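Detley Facilities Desk
Ticket 421
Subject: Tape on the table in room 237 will not come up
Category: Furniture > Surfaces > Other
Priority: Low (changed from High by desk)
Status: Open, awaiting part
Opened by: Tuncay Işık

Description of problem

The big brown wooden table in 237 has a rectangle marked out on it in pale tape. The rectangle has done its job and I would like to have the table back. The tape disagrees. I get a corner up with a fingernail, it comes along nicely for the width of a thumb, then it splits lengthwise and leaves me holding a piece of thread.

The roll in the drawer says Koson, and inside the core someone has written "removable" in pen. I don't know who wrote it or what they were going through at the time.

What have you tried already? (required)

Fingernail, other fingernail, plastic ruler, asking.

Activity

9:10 Desk
Thanks for your ticket. Is the table usable in its current state?

9:25 Tuncay Işık
Yes, in the sense that things put on it stay on it. I marked this High because the form told me High was for "damage to fixtures" and I was planning ahead.

9:40 Desk
Changed to Low. Please try warm air on a short stretch, lowest setting, hair dryer is fine. Keep it moving. Peel back flat against itself, slowly, along the grain. Please don't use the ruler again.

11:05 Tuncay Işık
Tried the dryer on one short end. Better. The top layer came away in a piece as long as my hand, which I have kept. The glue stayed on the table and is now soft as well as sticky, so I'd call that progress of a kind. It has picked up lint from my sleeve.

11:20 Desk
Residue is expected. Do you know what finish is on the top?

11:50 Tuncay Işık
Brown. I looked underneath for a label and found one that says Ruddock, with the rest scraped off. The furniture list has it as "table, wood, large," same as the one in the hallway, which is neither.

1:15 Desk
Ruddock used an oiled top and a lacquered top on that line. Put a drop of water somewhere out of the way, leave it 6 minutes, wipe it off. If it leaves a dull mark, it's oiled, and you must not use the citrus remover. If it leaves nothing, citrus is OK.

1:40 Tuncay Işık
Did this at the back corner. There is either a very faint mark or there was always a very faint mark. I asked 3 people and got one yes, one no, and one long story about a sideboard.

2:05 Desk
Treat as oiled. Do not use citrus. We'll send up Brultard wax-safe gel, which is out of stock until October. Until then a little cooking oil on a soft cloth will keep the residue from getting worse. Leave the remaining tape in place. Roughly how much tape is there, so we know how much gel to order?

2:30 Attachments added (2)

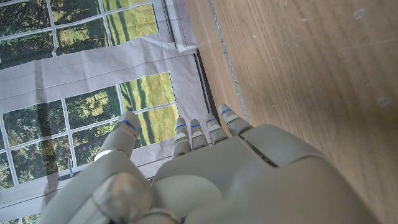
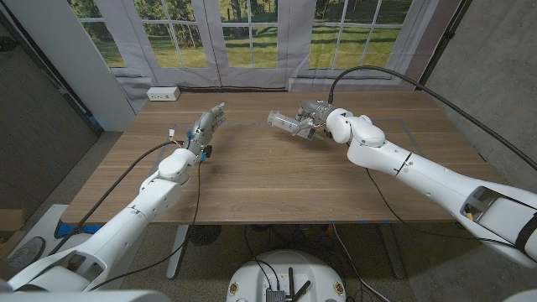 Tuncay Işık

The rectangle is in the second one, between the two arms. It's faint, so turn your screen up. It photographs a good deal fainter than it feels when you drag a sleeve across it.

As for quantity, I paced it out with the leftover roll and make it some 3 lengths of my arm, plus corners. Whoever laid it doubled the corners. I'd order the larger tube.

Two questions while this is open.

First, the cables trail down over the front edge, and I'd like to know if the gel will bother them if it drips. I can hold them out of the way with one hand, but the instructions I found for the gel want "both hands and good ventilation," and I have only the one window.

Second, if the wood under the tape comes out a different shade from the wood around it, does that go on this ticket or a new one? I ask because I lifted that short end and have been looking at it from different angles ever since, and I'm fairly sure I can still see a rectangle.

3:10 Desk
Keep cables clear of the gel and wipe drips right away. Shade difference would be a new ticket, category Furniture > Surfaces > Color. Larger tube ordered.

3:15 Tuncay Işık
Thanks. Please also cancel the replacement roll of Koson that was added to my order as "frequently requested together."

3:20 Desk
It has shipped.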